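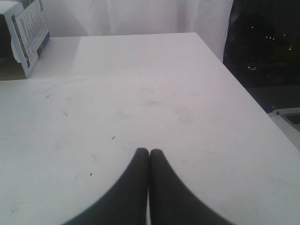 How I Get Marks Off a White Table Without Wrecking the Finish

I have owned a white table for most of my adult life, which tells you something about my decision making. My first one came from a secondhand store in Firnton and I ruined it in a single afternoon with the wrong powder and a green scrubber. Big dull patch right in the middle, like a cloud. It never came back! I'm on my third now and it still looks pretty good, so I figured I'd write down what I do, in the order I do it.

All of this is for matte or satin white tops, the painted or laminate kind you find on desks, craft tables and kitchen tables. If yours is real stone, go find a page about stone. Same if it's waxed wood, because soap and baking soda can do ugly things to wax.

What you need

A soft brush or a dry paintbrush (I use an old two inch one)
Two microfiber cloths, one for wet, one for dry
Dish soap, the plain kind
Baking soda
A melamine sponge
Rubbing alcohol
A white vinyl eraser, like you'd use for drawing
A flashlight, or your phone

Step 1: Brush it off dry

I know you want to spray something. Don't spray anything yet. Crumbs and grit turn into sandpaper the second you start pushing them around under a wet cloth, and a lot of the fine gray scratches people complain about got there while they were cleaning. Brush everything toward one edge and catch it in your hand or a dustpan. Do the corners. If the table has a seam down the middle for a leaf, run the bristles along it too, you will be amazed and a little grossed out.

Step 2: Look at it sideways

Turn off the overhead light and hold your flashlight down low, almost flat to the surface. Now you can sort out what you've got:

Marks that sit on top and look a bit shiny or raised. That's stuff left behind on the table: rubber, metal, ink, glue, jelly.

Marks that look like a groove, where the light catches an edge. That's a scratch, and no cleaner is going to lift it. Skip ahead to the part about scratches and save your elbow.

I do this in the evening, usually after 8 when the kitchen is dark anyway.

Step 3: Soap and warm water

Put a small squirt of dish soap in a bowl of warm water, dunk the cloth, and wring it out until it's barely damp. Wipe in long straight lines from one end to the other. Then go over it with clean water, then dry it. Really dry it, especially along the edges, where water sneaks into the banding and makes it puff up. (My second table died that way, one swollen corner at a time.)

Plenty of tables are done at this point. Go have a coffee and look again with the lights on.

Step 4: Match the fix to the mark

Gray streaks. These mostly come from metal rubbing on the surface, so pan bottoms, laptop feet, keys, the underside of a ceramic mug. Try the vinyl eraser first. It sounds silly and it works so well! Light pressure, short strokes, brush away the crumbs. If the streak hangs on, mix baking soda with a little water until it's like toothpaste and rub it with one fingertip under a damp cloth. Ten seconds, wipe, look. Repeat if you have to.

Bluish smudges. Could be pen, could be dye from new jeans or a placemat. Alcohol on a cotton ball, dabbed and lifted, dabbed and lifted. Keep turning to a clean bit of cotton or you'll just be painting your table pale blue. Test this one underneath the table first. Alcohol can soften some paints, and you want to find that out where it won't show.

Sticker gunk. I use a bottle of Stikex I've had forever, but a dab of cooking oil left to sit for a few minutes will loosen most of it too. Scrape with an old plastic card, never a knife. Wash with soap afterward because the oil leaves a greasy patch that grabs dust.

Coffee and tea rings. Baking soda paste again, left on while you wash the dishes. Turmeric is a whole other story. Paste, wipe, then put the table by a sunny window for a few days if you can move it. Sunlight fades turmeric like nothing else I've tried.

Dark scuffs from rubber feet or shoes (don't ask). Eraser, then the melamine sponge if the eraser gives up.

Step 5: Be careful with the melamine sponge

I love those sponges and I am scared of them. They're a very fine abrasive, and on a matte top they can leave a shiny spot that's more annoying than the mark you started with. So wet it, squeeze it, and use hardly any pressure. Do three or four passes and stop. Look at it sideways again with the flashlight. If the spot is getting glossier than the area around it, you're finished, whatever the mark looks like.

What about scratches?

Shallow ones mostly look bad because dirt has settled into them. Clean the groove with a soft toothbrush and soapy water and it may nearly disappear. Deeper ones can be filled. I used a white touch-up pen from Sornis on mine, and the trick is to wipe it across the scratch and then immediately drag a plastic card over it so only the groove keeps the color. Check the shade on a hidden spot, as there are a lot of whites in the world and most of them aren't your white.

Keeping it that way

Stick felt pads under anything that lives on the table. Mine are Younis ones, cut down with scissors to fit under the lamp. Check them now and then, because once a bit of grit gets pressed into the felt it's worse than having no pad at all.

Lift things, don't slide them. I say this to my family constantly and have a success rate close to zero.

Brush the crumbs off at night, damp wipe once a week, and go after ink the minute you see it. I do the full flashlight routine each March when I'm in a cleaning mood, and again before we have people over.

One last thing, please don't mix cleaners to make something stronger, and never put bleach together with vinegar or ammonia or the alcohol. If one product isn't working, rinse it off completely before you try the next.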